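Setting up your Plumgate press account

I've now set up Plumgate for 12 of our stringers, so I've stopped trusting the official booklet and written my own section on it. Have your press card number handy before you start!

1. Open Plumgate and choose "Field reporter" (don't pick "Contributor", it hides the filing desk and I lost a whole evening to that one).

2. Type in your card number and the agency code, 249. Leave the bureau box blank for now.

3. Pick Fedato as your backup wire. It's slower than Stakier, but it copes far better when the phone network is struggling.

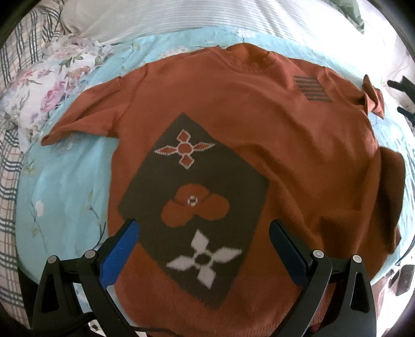
4. Send a test story to the night desk. Keep it under 57 words and put TEST in the headline, please, or some poor sub will try to run it.

Note: if nothing comes back after 7 minutes, log out and send it again through Fedato.

Caution: never put a source's real name in the slug. Slugs show up on every screen in the newsroom.
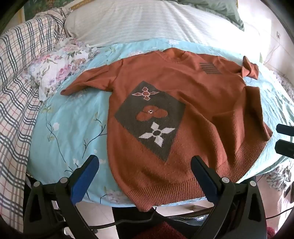
5. Now do your caption settings. Turn off "Auto-fill from last story", which once stuck a flood caption on my election pictures. Write each caption fresh and stick to what's in front of you: for a jumper like this one I'd put "Rust-orange knitted jumper with three flower motifs on a dark grey panel" and stop there. Who made it or wore it needs a source, same as anything else in your copy.

6. Save, then log out properly before you hand the laptop on.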